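Speaker notes: Drying racks and where the spoons end up
Stivton Hall, evening session, starts 7.30

Get the clicker working before people sit down. Water on the lectern.

Opening. Say who I am and that I have run the shared kitchen at Lisau House for six years. It serves three floors. Most of what I know about washing-up comes from finding it undone.

Ask for hands: who has a rack at home that is never empty? Wait for the laugh, then move on.

First part, the cutlery. We bought 600 pieces when the kitchen opened, all from Faker, all the same pattern. By the following November we were 100 short, and most of the missing ones were spoons. Forks stay put. Spoons go upstairs with yoghurt and soup and come back in a coat pocket or a plant pot.

Pause here. Somebody usually has a plant pot story and it is worth hearing.

Second part, the rack itself. We started with a plastic one, the Alcantara, white, with a tray under it. The tray held water and went pink along the edges. After that we went over to stainless steel wire. If you are buying one, look for the grade. A 304 stamp is what I would ask for in a wet kitchen, and it is often small and tucked in where the wires cross, so turn the thing round in the shop.

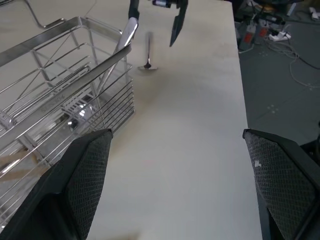 Handles up or handles down is the question I get asked most. At Lisau we stand spoons with the handle up. You pick them out by the part that does not go in your mouth, and the rounded end is easy to find above the rail. Knives go in point down, always. Expect someone to disagree about forks. Let them, but keep it to two minutes.

Spoons lying on the worktop are the next point. A spoon left on a pale surface next to the rack is neither clean nor dirty as far as the next person is concerned, so it gets washed again or left where it is. Our rule is one sentence on a card: if it is on the table, it goes in the rack or in the sink. The card is taped at eye level. It has been replaced twice — steam gets under the tape.

Third part, money. Keep this short. The new racks, cutlery and shelf came to 4000 across the three floors. Show the list if asked. Do not read it out.

Cleaning the rack. Hot water and a soft brush once a week, along the bars and then into the corners. Dry the top rail with a cloth or it will spot. Skip the bit about vinegar if time is short.

Questions. Handouts are by the door, order code 1366 for the cards. Chairs to be stacked by nine — ask the front row to help.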